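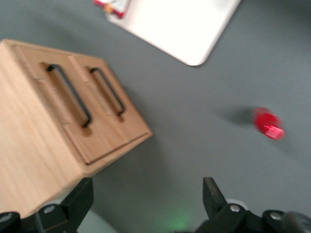 Hurnora Two-Drawer Desktop Cabinet: Review

Reviewed by Hanan Saliba
Jan 4, 2022

I bought this cabinet in August to get the small stuff off my desk: stamps, tape, charging cables, spare keys and the receipts I keep meaning to file. It has been in daily use since then, which is long enough to know what is good about it and what isn't.

The finish is a pale blond wood with a light vertical grain on the sides. There are two drawers, and each has a black bar handle. The contrast between the black and the wood is strong. My sister Randa thinks the handles are too heavy for a piece this small. I like them. They are matte, so they don't show fingerprints, and they are long enough to grab without looking.

Assembly took me 26 minutes. The drawers come put together and the handles don't. You get two screws per handle and a small hex key. The instructions are one folded sheet, and step 2 shows the back panel facing the wrong way. Check that the groove faces in before you tighten anything. I didn't, and had to take it apart and start over.

The drawers slide on plain wood runners. They were stiff for the first week. I rubbed a candle stub along the runners and they have moved well ever since. There are no stops at the back of the travel, so if you pull hard the whole drawer comes out in your hand. I have done this twice, once with a full box of paper clips.

Each drawer front sits slightly back inside its border. It looks neat, but dust collects along the ledge and a cloth doesn't get into the corners. I use a dry paintbrush.

The bottom came with four felt pads. One fell off in the first month. I wrote to Hurnora and Samira Qudah from their customer service sent a new set, which arrived in nine days. The new pads have stayed on.

I also looked at the Driltis cabinet, which is the same width and costs a little less. The one in the store in Jarkport had plastic handles and a drawer that wouldn't close flush, so I passed on it.

Good: the finish, the handles, enough weight that it stays put when you open a drawer.

Not so good: no drawer stops, the mistake in step 2, stiff runners out of the box.

I would buy it again for a desk or a hall table. I wouldn't put it in a kid's room until they add stops to the drawers.

Rating: 4 out of 5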